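Haushalt & Technik > Roboter im Alltag
Thema: Tisch abräumen, abwischen, Blumen umstellen – kann das schon einer?

rurside_tom
13.08.2018
Mal ernsthaft gefragt. Saugen und Rasenmähen geschenkt. Aber so ein Tisch? Decke glattziehen, Vase hoch, drunter wischen, Vase wieder hin. Zwei Arme, Tulpen, braune Decke, eine Holzkiste.

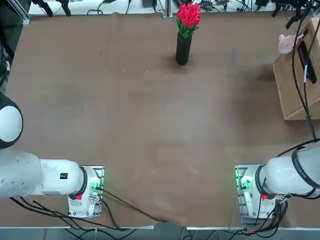
Meine Frau braucht dafür keine Minute. Die Decke halte ich für das eigentliche Problem, Stoff ist fies, der liegt jedesmal anders. Vase greifen müsste doch gehen oder?

Eichhorn
Vase greifen geht. Vase greifen ohne dass sie kippt, anderes Thema. Hoch, schmal, oben schwer wegen der Blumen. Bei uns in der Werkstatt packt ein Arm 200 Teile die Stunde um, immer das gleiche Teil, immer gleiche Stelle. Leg eins schief hin und er steht.

iken
@Eichhorn seh ich anders. Schief liegende Teile sind seit Jahren gelöst, braucht halt ne Kamera und jemand der das einrichtet. Eure Anlage ist einfach alt.

Eichhorn
Die ist von November. Und "jemand der das einrichtet" hat 10 Tage gebraucht. Für EIN Teil.

Rosemarie Ostermann
Ich würde 4.000 Euro zahlen wenn mir einer den Tisch macht und die Spülmaschine ausräumt. Mehr nicht. Und das Blumenwasser muß er auch wechseln, sonst kann ich es gleich selber machen.

iken
für 4.000 kriegst du nichtmal einen gescheiten Greifer

lorkirero
Hab die Frage ganz anders verstanden. Muss es denn wie von Hand gehen? Wischen um die Vase rum reicht doch. Aufteilen in Schritte, dann sieht man wo es hakt. Meine Einschätzung:

1. Von oben an die Blumen ran ohne was abzuknicken. Zwei Finger, senkrecht runter, neben dem Strauß. Machbar, aber langsam.
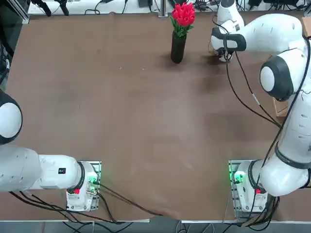
2. Vase anheben und woanders abstellen. Geht, solange kein Wasser drin ist. Mit Wasser trau ich dem nicht.

3. Decke glattziehn. Nein. In 18 Monaten nochmal fragen.

Eichhorn
Bei 3 einig. Bei 1 auch, wenn keiner dazwischen den Strauß dreht.

Margaux Roussel
und die Krümel??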